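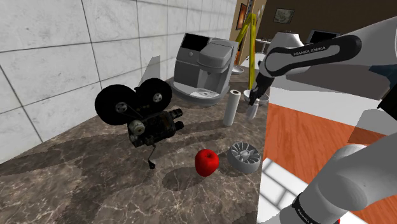 Ticket 310: Order confirmation emails going out twice

Search tickets Enter keyword Search

Status: open
Opened by: Saadet Öztürkmen
Product: Famura mail add-on, running on the Sernham shop

Hello all, and thank you in advance for your patience with me, I know I tend to write long! Since we moved the shop over to Sernham in January, most of our customers have been getting their order confirmation two times. Same order number, same text, same little thank-you line at the bottom, and they land 10 minutes apart. A few people have written in quite worried that they were charged double (they weren't, I went through the payments with a cup of tea and every one of them is fine).

What I've tried so far:

Turned the Famura add-on off and on again. Both emails still went out.

Placed a test order myself from the kitchen counter page, the one with the brown marble, paying by card. Two emails.

Placed another with pay-by-invoice, and only one email came, which made me very happy for a moment until I remembered that hardly any of our customers pay that way.

Cleared the site cache, and then cleared the one in my browser too, though I can't think why that would matter for mail.

Looked at the mail log, where I found over 2 weeks of entries, and the second message always says "retry" next to it. The first one says "sent" and looks perfectly healthy to me.

I did wonder about the old Nindatard shipping plug-in. We stopped using it before the move but I never removed it, partly because I was afraid of losing the address labels. Could it be sending its own copy? I'd be so grateful if someone could take a look before I go pulling things out by the roots.

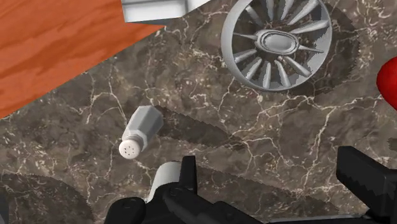
Samir wrote back at 4:40 that the shipping plug-in was most likely innocent and could stay where it was for now. The word "retry" was the useful part, he said: Famura waits for an answer from the card page, and if none comes it sends the message again. He asked Saadet to open Settings, then Mail, then Delivery, and change "Wait for payment reply" to "Off", then place one more card order and leave it a good quarter of an hour.

Saadet again: Done, and only one email this time! I waited half an hour to be safe. Please keep the ticket open until tomorrow evening, as I'd like to see a few real orders go through first. I've also saved the address labels as a file, so the old plug-in can go whenever you say.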